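Search this site
Go

Spare Me the Preseason Hockey Hype

Monday, August 26, 2019

Every year the tickets for our September exhibition games cost a little more, and every year I'm told they mean a little more too. I don't buy it.

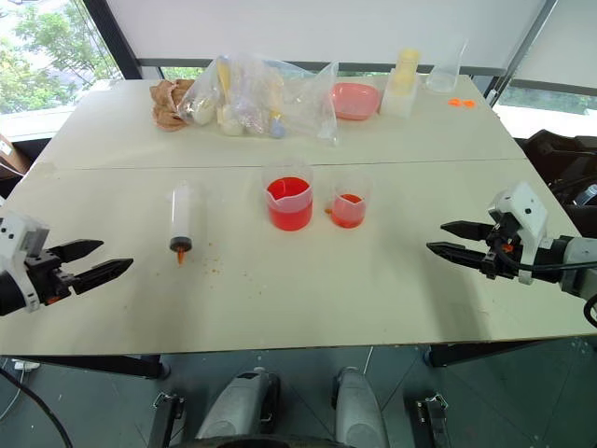

Take last fall. Jostatum Arena charged full price to see Jundau play Fodska, and over 3,000 people paid it. I was one of them. By my reading of the roster sheet, 11 of the skaters in home sweaters had no shot at making the team. The top line sat. The starting goalie played one period and went to the bench with a towel around his neck.

The club says these games are where jobs are won. Maybe one is, on the fourth line. Coaches have watched most of these guys for years, and I doubt a sloppy 5-3 game in front of a sleepy crowd changes many minds. If it does, that worries me more.

Then there are the injuries. Fodska lost a second-pair defenseman that night and didn't get him back until the holidays. What was the game worth to them?

I hear the Abubakari Cup is coming back this year to give the exhibitions "stakes." A trophy for games the regulars skip. I'd like to know who asked for it.

Play two of them, charge half, and let the kids in free. I might even go. Until then I'll wait for opening night.

14 comments
Share 3
Last updated: 9:40 a.m.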